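Notebook, simulation side
August 16, 2021

Cabinet task, wrist camera view only

Today I continued with the question from Rosimeire Marinho: does the policy need the outside view when the arm is already inside the cabinet? I trained again on the Omus set, 2367 episodes, with the outside view removed. All other settings are the same as in the last run. Training was finished before lunch, so I had the afternoon for looking at rollouts.

I stopped one rollout and saved the wrist view. The red object is held in the light gray clip, at an angle, and the two black fingers take a big part of the view. The walls behind are only flat brown and tan, with one bright orange surface in the upper left corner. I think this corner is the strongest cue for position that the network gets in such a view, but I did not test it yet.
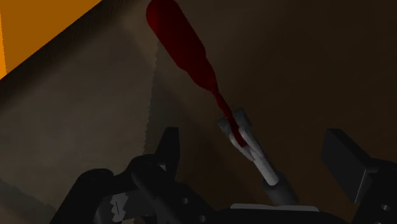

Result of 36 rollouts

Success in 30, failure in 6. With both views the Mendonça baseline also had 30 on the same seeds, but the failures are on different seeds. I did not expect this. In four of my failures the arm goes too deep and touches the back panel, and in the other two it stops early and waits until time is over. It looks to me like a depth problem – the brown wall gives very little texture to judge distance.

Also I see stair steps on the edge between the tan and the brown surface. Antialiasing was probably off in the renderer. Must check if the Ploltance config changes this, because then the training images and the test images are maybe not the same.

To do

Paint the orange surface gray and repeat on the same seeds.
Random wall texture, small amount first.
Send the failure seeds to Holtport.
Ask Rosimeire where the old renderer settings are stored.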